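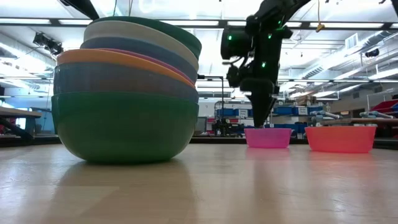
Page 2 of 10

Stuck plastic bowls after the dishwasher

tikside_kitchen
I have a set of plastic mixing bowls that nest. If I stack them straight from the dishwasher, the lower ones lock together and I can't twist them apart. Oven is rated to 225 but I don't want to use heat on plastic. Is there a method that doesn't scratch the rims?

Fistholm
Two effects are possible. A film of water between the walls seals the gap, and air trapped warm below it shrinks as it cools. The outer bowl is then held on by outside pressure.

Stand the outer bowl in warm tap water and put cold water in the inner one. Wait a few minutes, then pull straight up. Do not twist - twisting only moves the film around. If it still holds, run one drop of dish soap around the joint and tip the pair so it creeps down.

Check the base for a recycling code. PP tolerates hot water well. Polystyrene does not, so keep that lukewarm.

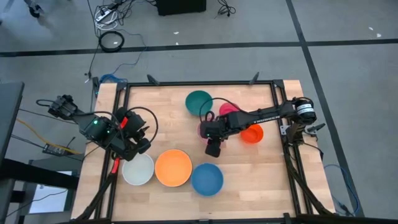 Round bowls on a strip-wood top.

brito
just bang it on the counter, works for me

Flikia
Don't bang it, older plastic cracks at the foot ring. Agree with Fistholm on the water. To prevent it, dry both faces and put a folded paper towel between each pair. Stacking them slightly crooked also helps, as the walls can't seat fully. I have done this since April and none have stuck.

This thread has been viewed 1,951 times.

We use cookies to remember your login and display settings. Accept | Settings

Contact | Copyright | Back to top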